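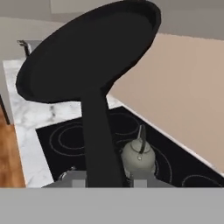

Plutar is looking for 2 kitchen trainers! Our robot is learning to handle pans and spatulas in simulation, and we want people who cook for a living to teach it. You'll work with Ojārs Zariņš and tell us what a busy shift really needs.

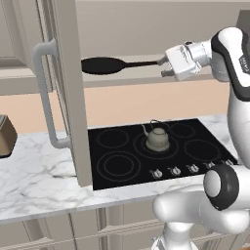
Line cooks keep the menu and the tasting – the robot takes on the dull, repeated jobs. No coding needed. Write to Fatima Garba and tell us which chore you'd hand over first!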